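Pre-acceptance safety checklist: Niramitz Caron countertop kit
Site: Rultura, bench room 2
Inspected by: Harpreet Nguyen
Date: 6 March 2025
Status: trial unit, not yet purchased

Marks used: OK, FIX (before next powered run), ASK (vendor to answer in writing), N/A

Scope. The kit as Niramitz ships it: arm, gripper, support frame, play-kitchen counter and the Onis control software. I went through it against our own bench list. The vendor's list came filled in with ticks already printed in the boxes, and I've filed it without using it.

1. PAPERWORK

1.1 Manual supplied and matches the unit: ASK
The manual runs to 165 pages. The wiring section refers to a gripper with a release lever on the side. Ours has no release lever. Either we have the wrong manual or the manual covers a model that was never updated. Which?

1.2 Risk assessment supplied: FIX
One page, and most of it is about lifting the box. Nothing on pinch points at the fingers. We'll write our own, but the quote lists "full safety documentation" as an included item and I'd like it either delivered or taken off the price.

1.3 Service record: ASK
The hour counter in Onis read 696 when we first switched it on. Sales described the unit as new. It may well be factory burn-in. If so there should be a sheet for it.

2. FRAME AND MOUNTING

2.1 Arm mount tight, no play: OK
Checked with power off, pulling in each direction. This part is well built and I have no complaint.

2.2 Uprights square and fixed: OK
Left one needed a quarter turn at the foot. Check again after the first month.

2.3 Fixings flush with work surface: OK, with comment
There are screw heads showing in the countertop. None of them caught a glove or a cloth when I dragged one across. Still, a cloth is one of the things this arm is sold to handle, and a screw that backs out a little will snag it. Add to monthly list.

2.4 Counter surface sound: OK
The mixed wood-grain pattern makes small debris hard to spot. Wipe it down whether or not it looks dirty.

3. GUARDING

3.1 Front guard fitted: OK
Clear acrylic along the front edge, fasteners all present.

3.2 Front guard adequate: FIX
The brochure calls this panel "operator protection." It will stop a toy from rolling off the counter. I don't believe it will stop a hand going in, and I wouldn't let anyone rely on it for that. Until we have something better the rule is hands out of the work area whenever the arm is enabled, including when it's paused. Paused is still enabled on this system.

3.3 Side access: FIX
Put floor tape down on both sides. Nobody stands inside it during a run.

4. ARM AND CABLES

4.1 Joint housings closed, bolts present: OK

4.2 Main cable clear of moving parts: FIX
The thick cable hangs out in a wide loop to one side. Niramitz says the slack is needed for full travel. Fine, but it droops toward the place where people naturally set tools and props down. Ask them for a proper cable carrier, and find out whether that's extra. I suspect it's extra.

4.3 Wrist cable: FIX
Same problem, smaller. The loop stands off the side of the wrist, on the same side as the tallest object on the counter in their standard layout. Someone should run the wrist through its full turn at slow speed and watch that loop the whole way. Do not sign this one off from the software preview.

4.4 Emergency stop reachable from operator position: OK
Tested from standing and from the chair.

4.5 Arm holds position on power loss: ASK
It held for me. The manual says it holds "in most poses." I want to know the poses in which it doesn't.

5. GRIPPER

5.1 Fingers undamaged: OK

5.2 Force limit set and locked: FIX
The limit is set to 50 percent in Onis, and any user account can change it. There's no password and no log entry when it moves. For a kit that is being offered to schools as well as labs I find this hard to excuse.

5.3 Grip retained on emergency stop: ASK
Sales says yes. The manual says nothing. With a toy pepper it hardly matters. It will matter to the first person who tries something heavier.

6. PROPS AND WORK AREA

6.1 No real blades on counter: OK
Toy knife only. Keep it that way, and keep it away from the cables.

6.2 Tin cans: FIX
Check every opened can for a raw edge and tape the rim if there is one. I'd sooner see them swapped for sealed ones. The vendor's demo script uses opened cans and has nothing to say about edges.

6.3 Pots and pans: OK, with comment
Wire handles can hook a finger or a gripper. Leave a clear gap between handle and gripper before starting. The demo layout puts them very close together.

6.4 Cloths: OK
Flat, fully on the counter, no corner over the front edge.

6.5 Liquids: N/A
None permitted. The brochure talks about "real kitchen tasks." Not here.

7. VENDOR CLAIMS CHECKED DURING INSPECTION

"Set up in 58 minutes." Took us most of a day, and that was with two people who have done this before.

"No training required." Strike this from anything we pass on to staff. Everyone using it gets the bench briefing.

"Handles soft and hard items alike." Not tested to my satisfaction. One toy and one cloth is a thin basis for that sentence. I've asked for their test results and so far I have a link to the brochure.

RESULT

Not accepted. The trial may continue with supervision once every FIX item is closed. Purchase decision waits on the ASK items, in writing, from someone at Niramitz other than sales. The quoted price holds until September, so there's no reason to hurry.

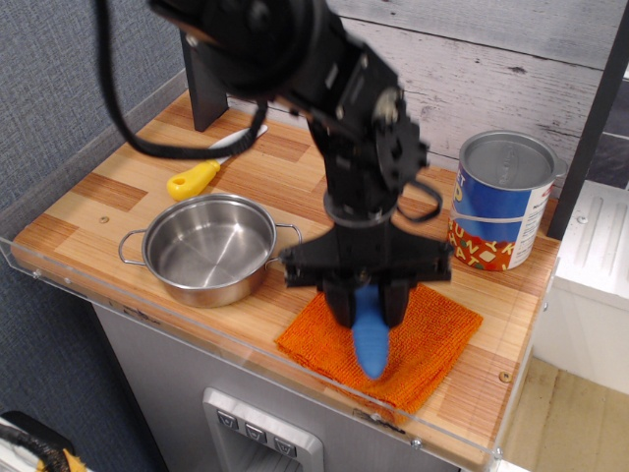

Recheck 4.2, 4.3 and 6.3 together, with the standard layout on the counter and the arm at its slowest speed. Initial each one separately.

H. Nguyen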